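Workbench drawers: liner or no liner?
Forum: Benches, Storage and Small Workshops

rokv
Posts: 3
Hello all. I am Rok, I share a lab room and I have the job to put it in order before the new term. We have gray benches with one long drawer under the top. For years everything went into these drawers: screws, tape, old cables, pens without ink, a sandwich box one time. Last Tuesday I took everything out of the first one and sorted it in boxes.

Now I have the drawer open in front of me and I don't know what is the correct way to fill it again. It is long, the bottom is flat, and the side walls are tall. If I put small tools on a flat bottom, they slide to the back each time somebody closes it fast. If I put bins, I lose space between them. 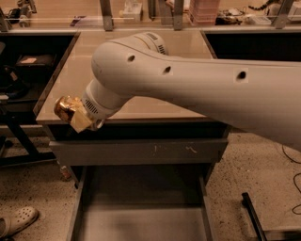 The sides are tall enough that I could maybe use two levels, with a tray on top for the things we need every day and the bigger things below. My colleague says a tray always becomes a second place for garbage. I would like to hear from people who have tried it.

Also a small question: the front has light scuff marks near the middle. Is there something that removes them without making the paint shiny?

leilani_e
Welcome Rok! I did the same work in a school prep room. My advice is foam liner first, bins second. The foam stops the sliding and it also makes the drawer much more quiet. I bought a roll from Custside and cut it with normal scissors. Leave it flat overnight with some books on top, or the corners will come up.

For the scuffs, try warm water with a drop of dish soap, then a white eraser. Go slowly.

tkaneko
I don't agree about foam. It collects metal dust and small pieces of wire, and after one year you have a dirty sponge in your drawer. We removed ours in September and I don't want to remember the smell. Use a thin rubber mat, the type you can take to the sink and wash.

leilani_e
In a machine shop, yes, I believe you. But he wrote screws and tape. It depends what you keep inside.

tkaneko
He wrote old cables also. Cables bring dust, this is my experience.

Leobardo P.
Gentlemen and lady, before the liner please decide about the tray. If the tray slides on the side walls you need to measure the inside width in the front AND in the back. My drawers were narrower in the back by 3 mm and my beautiful tray stopped in the middle. I had to sand it for a whole evening.

About the tray becoming garbage, your colleague is right if the tray is deep. Make it shallow, so a thing can lie in it only one layer. Then people see when it is full.

rokv
Thank you, this is very useful. I did not think to measure in the back. How shallow is shallow? My biggest everyday thing is a pair of pliers.

Leobardo P.
Put the pliers flat on the table and add the thickness of your finger. That is enough. And make it half the length of the drawer, so you can push it back and reach what is below.

mayu_k
Can I give a different opinion? I would not use two levels in a shared room. When it is only me, I know what is under the tray. When five people use the same bench, the lower level is forgotten and everybody buys the same tape again. We found nine rolls of it.

I use low open bins, touching one another, with a label on the front wall of each bin. The Munus ones have straight sides, so you lose almost nothing between them. The Clultel ones are cheaper but they are wider on the top than on the bottom, and that is where your space goes.

tkaneko
+1 for straight sides. And with the bins touching you don't need foam or mat, because they cannot move.

leilani_e
They can move if the row is shorter than the drawer :) You need something to fill the end. I use a piece of wood.

rokv
I spoke with the colleague and we will try Mayu's way in this bench, with a rubber mat below. In the next bench, which only I use, I will make the half tray from Leobardo. After some weeks I will compare.

The soap and eraser took away most of the scuffs. One of them is deeper, I think it is a scratch, and I will leave it.

mayu_k
Good plan. Write the labels large, please. And keep one bin without a label for the things people find on the floor, but empty it every Friday.

tkaneko
An empty bin without a label will be full of pens in two days.

Leobardo P.
Rok, send me the inside measures when you have them, I still have the drawing of my tray and I can change the numbers for you.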